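How I pack a washbag for a week away

Updated Sat 19 August

I've been on the road for work most weeks this year, usually up to Runon and back, and my washbag used to be a disgrace. Lids off, paste on everything, a razor loose at the bottom waiting for my thumb. This is the way I do it now. It takes me 5 minutes on a Sunday night and I can find things in the dark, which matters when you've got the late check-in at the Khattak guest house and the landing light is on a timer.

What you need

A washbag that opens flat (mine's a Dunska, the plain one)
Two small bottles with screw tops, not flip tops
A toothbrush case
A flannel
A couple of freezer bags

Step 1. Empty it completely

Tip the whole lot out on a table or a towel. Yes, all of it, even that sachet of shampoo from a hotel you can't remember. Wipe the lining with a damp cloth and a drop of washing-up liquid, then leave the bag open while you do the rest. If the lining smells, a bit of bicarb overnight will see to it.

Step 2. Sort out the toothbrush

A brush on its own in a bag picks up fluff and soap, so give it a case. The long plastic ones are cheap and they weigh next to nothing. Check the length before you buy! I got one that was a finger's width too short for my brush and had to send it back.

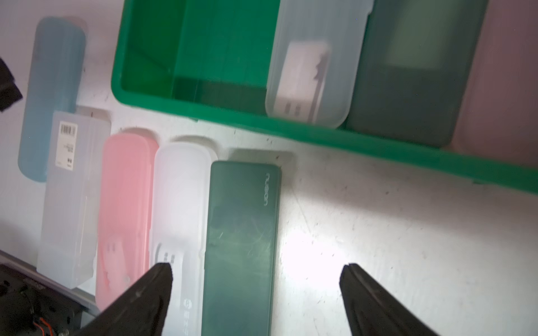

Give the brush a good shake and let it dry before it goes in. If you have to leave straight after brushing, dab the bristles on the flannel first and open the case again when you get there. I wash mine in hot soapy water at the weekend and stand it on end by the sink. Anything with a hole or two for air is a bonus.

Step 3. Decant the liquids

Fill your bottles to just under the shoulder and squeeze a little air out before you screw the top down. They're far less likely to leak. Write on them with a marker – I once washed my hair with body lotion for three days in Batar and couldn't work out what was wrong with the water. Both bottles go in a freezer bag, tops up.

Step 4. Load it in the right order

Heavy things at the bottom, so bottles and deodorant first. Then the toothbrush case down the long side, toothpaste next to it, and the razor with its cover on across the top. The flannel gets rolled and pushed into whatever gap is left, so nothing rattles about. Plasters and tablets live in the lid pocket and never move. 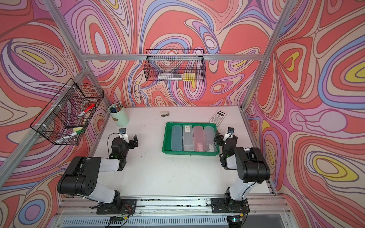

Step 5. Unpack it when you get home

I know, I know. But ten seconds with the zip open on the bathroom shelf saves you a musty bag the next time. Top up the bottles while you're at it and bin anything that's nearly finished. I'm hoping to do one of these on shoes in September, if I can find the other brown one.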